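Section 4: Setting up your Fletari adjustable desk – first use
By Renzo Messina, December
6 min read
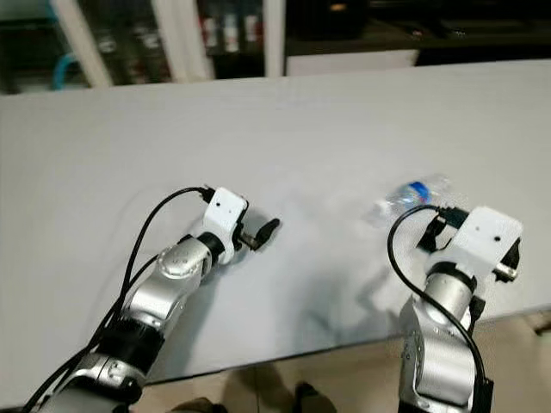 Photo: Reltodlow

Read this bit before you plug anything in. The desk should be assembled by now (Sections 2 and 3), legs bolted, feet on, top screwed down. If the top still shifts when you lean on it, go back to Section 3 and tighten the rest of the screws.

What you need

Control box, hand switch, power cord, the two leg cables, cable tray, small bag marked F. Phillips screwdriver. A level if you have one. Second person for turning the desk over, it's heavy.

4.1 Connecting the control box

1. Desk upside down on a blanket or flattened carton. Not on bare floor, the finish scratches.
2. Slide the control box into the bracket. Label facing you.
3. Left leg cable into port 1, right leg cable into port 2. Push until it clicks.
4. Hand switch into the port marked HS. Only fits one way. Don't force it.
5. Power cord last. Leave the wall end unplugged for now.

Note: older Ambrose frames have three ports for the legs. Leave the middle one empty.

CAUTION: Never plug or unplug a leg cable with the power on. Damages the box and isn't covered.

4.2 Turning the desk over

1. One person each end. Hold the frame, not the top and not the crossbar.
2. Roll it onto its front edge, then up onto the feet.
3. Check no cable is trapped under a foot.
4. Leave 2 inches clear behind the desk, same at the sides. More if there's a window sill or a radiator – the top goes up past both.

4.3 Leveling

Each foot has a screw pad. Turn clockwise to lift that corner. Do the back feet first, then the front. Level across the middle of the top, then front to back. On thick carpet wait a day and check agian, it settles.

4.4 First reset

The desk won't go up until you do this. Most support calls are this step.

1. Plug into the wall. Display shows three dashes.
2. Press and hold DOWN. Desk creeps down, stops, drops a little more, comes back up slightly. Keep holding the whole time.
3. Let go when the display shows 26. That's the lowest height in inches.
4. Press UP for a second. Should move smooth, both legs together.

If one leg lags, stop. Unplug, wait a minute, check both leg cables, do the reset over.

CAUTION: Keep hands, chair arms and file cabinets out from under the top while it moves. Kids and pets too.

4.5 Saving heights

1. Sit how you normally sit. Move the desk so your elbows are level with the top.
2. Press M. Display blinks.
3. Press 1 before the blinking stops.
4. Stand up, shoes on if you work in shoes. Same again, save to 2.

To go to a saved height, tap the number once. Tap any button to stop. Heights stay saved if the power goes out, but a reset clears them, so write them down somewhere.

4.6 Cable tray

1. Clip the tray on the rear rail using the bag F parts. Two clips left, two right.
2. Power strip goes in the tray, switch side up.
3. Run the desk to full height before you tie anything. Monitor cord, lamp cord, all of it needs slack at the top.
4. One cord only from tray to wall. Use the fabric sleeve.

Note: a monitor arm clamp can hit the tray. Mount the clamp first, then slide the tray over.

4.7 Weight and use

Rated load is 70 kg spread over the top, and that includes the monitor arm and whatever is in the tray. Don't sit on it. Don't stand on it to change a bulb. The motors are made for short runs – after a couple minutes of non stop up and down the box shuts off to cool. Leave it alone for 20 minutes or so and it comes back by itself.

4.8 Cleaning

Damp cloth, drop of dish soap, dry right after. No bleach, no scouring pads, nothing with acetone. Marker comes off with rubbing alcohol, try a spot underneath first. Wipe the leg columns dry only. Do not oil them, dust sticks and the seals go.

4.9 Error codes

E01 – leg cable loose. Unplug, reseat, reset.
E02 – too much weight. Take things off, try again.
E04 – box too hot. Wait.
E07 – legs uneven. Reset (4.4). If it comes back twice, stop using the desk and contact support with the number on the box label.
793 – not an error. Factory test mode. Hold UP and DOWN together untill the display clears, then reset.

Keep the carton until the desk has gone up and down a few times with your stuff on it. Returns need the original foam.

Next: Section 5, Firkuvix drawer unit (optional)

Related
Section 3: Attaching the top
Ambrose frame: which version do I have
Replacing a hand switch
Moving house with a Fletari desk
Firkuvix drawer unit: parts list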